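About Salten

Hi, I'm Mackenzie Beaulieu, and I look after grippers! Salten is a small shop, just me and Alun Pugh, and most of what we do is keep hand-held grippers working for people who use them all day long. Alun came over from Kavden, where he rebuilt feeder cells, and he's still much pickier about screws than I am.

When a pair comes in, I start with the pivots. I snug each screw, work the fingers by hand and feel for any slop (it's nearly always the left one, don't ask me why). Then I check the pads, peel off any that have gone shiny and stick on new ones.
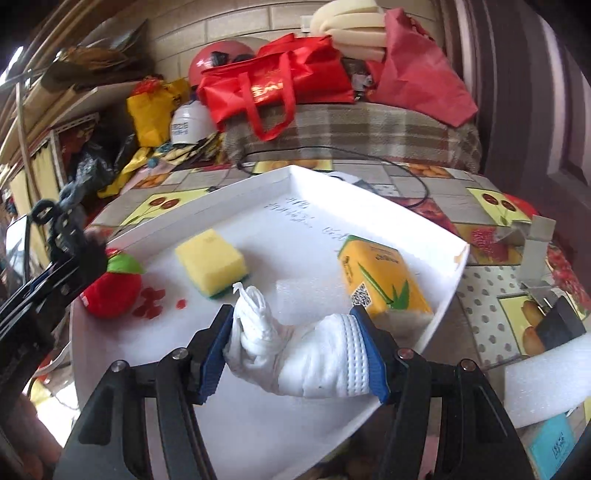

After that it's practice grabs, and I'm stubborn about soft stuff. A glove will show you a crooked pad way faster than a block will! Each pair gets 800 grabs before it goes back in its box, and I write the count on the job card along with whatever I changed.

Our longest-running pair is number 735, on its third set of pads. If yours are sticking or slipping, send them over with a note about what they keep dropping.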